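O plano de trabalho: como as superfícies claras mudaram as salas comuns de Plorcombe

Durante muito tempo, a escolha de uma mesa ou de uma bancada foi tratada nos edifícios da Sotska como matéria de aprovisionamento. Definia-se uma medida, pediam-se orçamentos e encomendava-se o que coubesse na verba. A cor vinha no fim da ficha, quase sempre preenchida com a indicação «a combinar com o existente». O resultado encontra-se ainda em vários pisos: tampos escuros em salas viradas a norte, tampos brilhantes por baixo de janelas altas, secretárias de três alturas diferentes encostadas umas às outras.

O programa de renovação dos espaços comuns de Plorcombe, que entra agora na fase final, partiu de um ponto modesto. Pediu-se aos residentes que indicassem o que mais dificultava o uso das salas de estudo, das cozinhas partilhadas e das oficinas de costura e reparação. Esperavam-se queixas sobre cadeiras e tomadas, e elas vieram. A resposta mais frequente, porém, dizia respeito aos tampos: reflexos que obrigavam a mudar de lugar a meio da tarde, nódoas que não saíam, peças pequenas que se perdiam de vista sobre padrões imitando pedra.

Um inventário de 621 tampos

A primeira tarefa coube a Doina Leka, responsável pela área de interiores da Sotska. A sua equipa percorreu 11 edifícios e registou 621 tampos, entre mesas, bancadas, balcões e prateleiras de apoio. De cada um anotou-se a altura, o acabamento, a orientação em relação à janela mais próxima e o estado dos cantos. O levantamento ocupou a primavera e terminou em maio.

«Tínhamos plantas muito rigorosas das paredes e nenhuma informação sobre aquilo em que as pessoas pousam as mãos», recorda Doina Leka. «Havia salas com mobiliário recente que ninguém procurava e outras, com mesas já bastante gastas, sempre ocupadas. Queríamos perceber a diferença.»

Parte da explicação estava na luz. Nas salas preferidas, os tampos eram claros e baços, e as candeeiros de teto ficavam deslocados em relação ao lugar de quem se sentava. Nas restantes, a lâmpada caía a pique sobre um acabamento polido e devolvia ao utilizador uma faixa branca no meio do caderno. Muitos residentes tinham corrigido o problema por meios próprios, com toalhas, cartolinas e, numa cozinha do segundo piso, um velho papel de parede cortado à medida.

O inventário revelou também hábitos que o mobiliário não previa. As bancadas das cozinhas serviam para dobrar roupa. As mesas de refeições eram usadas para cortar moldes, por terem comprimento suficiente. Nos corredores, prateleiras destinadas ao correio acumulavam chaves, pilhas gastas e plantas em recuperação. A equipa decidiu registar estes usos sem os corrigir, e alguns acabaram por determinar as dimensões dos novos móveis.

A questão do branco

A opção por superfícies claras não foi consensual. O branco tem fama de pouco prático, e os serviços de limpeza manifestaram reservas logo na primeira reunião. Uma superfície escura esconde a marca de um copo; uma superfície clara mostra-a de imediato. Para a equipa de interiores, o argumento podia ser lido ao contrário: a marca que se vê é limpa no próprio dia.

Para decidir, montou-se uma sala de ensaio no rés do chão, equipada com amostras da linha Drumance em vários tons, do marfim ao cinzento-pérola. As amostras permaneceram em uso corrente durante a época de exames, período em que a sala regista maior afluência. Junto de cada uma deixou-se um caderno para comentários. As observações foram breves e, por vezes, contraditórias. O marfim parecia sujo à luz da noite. O branco puro cansava a vista pela manhã. Os cinzentos muito claros recolheram menos palavras, e a equipa interpretou esse silêncio como aprovação.

O tom escolhido situa-se entre o branco e o cinzento, com acabamento liso e sem brilho. Rejeitaram-se os padrões de veio e de grão, que dificultavam a procura de alfinetes, parafusos e sementes. Nas oficinas, onde se trabalha com linha branca, previram-se tabuleiros escuros amovíveis, guardados na vertical ao lado de cada mesa.

O trabalho de oficina

A execução foi entregue à oficina Hervieu, dirigida por Évan Gautier, que já assegurava a reparação das portas e dos armários da instituição. O contrato previa o reaproveitamento das estruturas sempre que as pernas e as travessas o permitissem. Os tampos antigos em melhor estado foram cortados para fazer prateleiras e fundos de gaveta.

Évan Gautier insistiu em dois pormenores que não constavam do caderno de encargos. O primeiro foi o arredondamento da aresta frontal, onde assentam os antebraços. O segundo foi a folga entre a mesa e a parede, suficiente para deixar passar uma ficha elétrica e um pano. «Uma mesa encostada à parede suja-se por trás e ninguém a puxa», observa. «Se houver espaço para a mão, limpa-se.»

As alturas foram reduzidas a duas: uma para trabalhar sentado, outra para trabalhar de pé. A decisão eliminou os degraus entre mesas vizinhas e permitiu juntá-las para tarefas maiores, como o corte de cortinados. Também facilitou a vida a quem organiza as salas, pois qualquer tampo serve agora em qualquer estrutura da mesma altura.

Sombra, luz e leitura do plano

Resolvido o tampo, restava a iluminação. Os candeeiros existentes foram mantidos na maioria das salas, mas mudaram de posição e receberam difusores. A regra adotada é simples: a luz deve chegar de lado, e a sombra de quem trabalha não deve cair sobre a tarefa. Nas oficinas acrescentaram-se candeeiros de braço, fixados à parede para não ocuparem espaço na mesa.

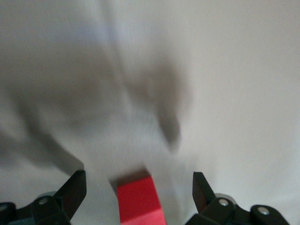
O comportamento da sombra é um dos critérios que a equipa de Doina Leka passou a observar antes de fixar qualquer candeeiro. Num plano com brilho, a atenção vai para o reflexo; num plano baço, é a sombra que informa sobre a direção e a qualidade da luz. Sobre uma superfície lisa, de um branco acinzentado, a mancha cinzenta alarga-se sem contorno definido, mais escura para o meio e mais ténue nas margens, enquanto o lado direito se conserva claro e quase uniforme. Para trabalhos de precisão, a orientação interna recomenda que a peça fique na zona clara e que o candeeiro seja ajustado até a tarefa sair da parte mais escura. Nas mesas de leitura admite-se maior tolerância, desde que a página fique iluminada por igual.

As mesmas indicações aplicam-se às cozinhas, com uma adaptação. Os armários suspensos projetam sombra sobre a bancada, justamente na faixa onde se corta e se mede. Instalaram-se réguas de luz sob os armários, recuadas em relação à frente, e libertou-se essa faixa dos pequenos eletrodomésticos, transferidos para um balcão lateral.

Conservação e uso diário

Os serviços de limpeza participaram na redação das normas de conservação, afixadas no interior das portas dos armários. A limpeza corrente faz-se com pano macio, água morna e detergente neutro. Estão excluídos os esfregões abrasivos, que alteram o acabamento e criam zonas de brilho irregular. As nódoas de tinta e de café devem ser tratadas no momento. Para recipientes quentes há bases de cortiça em todas as cozinhas, penduradas junto ao fogão.

Recomenda-se ainda que os tampos sejam desocupados ao fim do dia. A norma levantou alguma discussão, em especial nas oficinas, onde um trabalho de costura pode prolongar-se por várias noites. Chegou-se a um compromisso: os trabalhos em curso são guardados em tabuleiros identificados, com capacidade para conservar a disposição das peças, e regressam à mesa na sessão seguinte. Os tabuleiros têm a largura exata das prateleiras feitas com os tampos antigos.

Ao longo do ensaio e da primeira fase de instalação, os cadernos deixados nas salas reuniram mais de 3.412 comentários, que se encontram em tratamento. Muitos pedem mais ganchos. Outros assinalam que as gavetas das mesas altas batem nos joelhos de quem se senta em banco, defeito que a oficina Hervieu está a corrigir. Vários residentes solicitaram a mesma superfície para os quartos, possibilidade que dependerá do orçamento do próximo exercício.

A última fase abrange a biblioteca e a antiga sala de engomar, que manterá a função original e receberá uma bancada corrida ao longo da parede das janelas. As estruturas estão prontas. Os tampos serão montados piso a piso, para que haja sempre uma sala de estudo aberta, e os residentes serão avisados das datas por aviso colocado na entrada de cada edifício.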